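Teaching my daughter to read in two languages, she mixes up b and d in both

3 min read

hindirness_mum

Hello everybody. My daughter will be six in December. At home we speak Skutska with her, and at school in Stincombe she learns to read in English. I started to teach her the letters in our language last year, 20 minutes in the evening, and she liked it very much. Now at school they do the sounds in another order and with other names for the letters, and since this term she confuses b and d all the time. Before she did not do this, or I did not notice it.

Her teacher is kind but she has 16 children in the group and she told me only to "keep reading together." My mother-in-law says I must stop with our language until the English is strong. I do not want to stop. Her grandparents write cards to her and she is proud when she can read a word in them.

My questions are: is it normal to confuse these letters at this age, should I make a pause with one language, and what can I do at home that is not another worksheet? She cries from worksheets.

kabbaj

I can answer from the experience of our family only, I am not a teacher. We raised two children with two languages and both alphabets came at nearly the same time. Please do not stop with your language. When we made a pause with our son, it was very difficult to begin again, because he had decided that reading is for school and school is in English.

About b and d: both my children mixed them, the older one until he was seven. A letter is a strange thing for a child. A cup is a cup when you turn it to the other side, but a b becomes a d. Nothing before in their life worked like this, so they need time.

What helped us was to take one letter only and leave the other one alone. We did b for two weeks — only b, in both languages, in words she knew from the kitchen. When b was sure, we added d. We also used foam letters at the table before dinner.

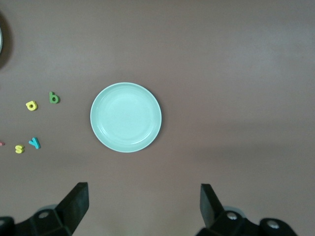
Foam letters next to a plate. The yellow "a", but turned like this it looks like a "d".

So it is good to have a rule that every letter must first stand on its feet, and only after this you say its sound. My daughter liked to be the one who checks it, and she was very strict with me.

For the time, I would make it shorter. We did 14 minutes because this was the length of one side of her music cassette, and when the music stopped we stopped too, also in the middle of a word. In the end she was asking for more, which with 60 minutes of homework club never happened.

One more thing, about the names of the letters. In our house we said only the sounds and not the names until both languages were going well. The names are different in each language and you do not need them to read.

stincombe_reader

b has the belly in front, d has the diaper behind. Worked for all of mine.

Also ask the school which order they do the sounds in, they should have a sheet for parents. If she still has trouble when she is seven or eight, or if she also has trouble to hear rhymes, then ask for a check. And get her eyes tested, it is easy to forget this.

hindirness_mum

Thank you both. I will try with only b first and I will hide the worksheets. Kabbaj, did you use capital letters also, or only small ones? The cards from her grandparents are all in capitals and I am not sure if this helps her or makes it worse.

kabbaj

Only small ones in the beginning, as most of the text in her books was in small letters. But I would not take the cards away from her. In capitals B and D look less like a mirror of each other, so maybe she will read them more easily than you think.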